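Workton Paper Carrier Bag, Medium
Item 1576. Pack of 200

A two-handled carrier for gift shops, bakeries and market stalls. The kraft stock is left plain on the inside and printed on the outside only. Bags ship flat. Cartons of 400 are packed at our Randlow warehouse.
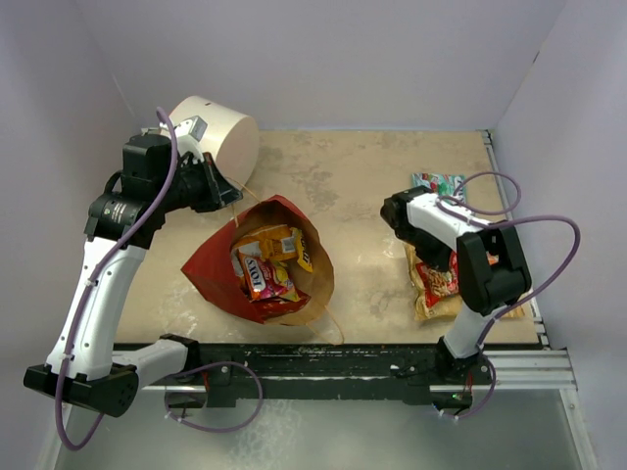

Ataahua Fairweather

Red suits mixed snacks and small gifts. For jars or bottles, order the Bolger bag, item 2245, with its card base insert. Store flat in a dry place.

Colors: red, navy, natural. Green returns in May.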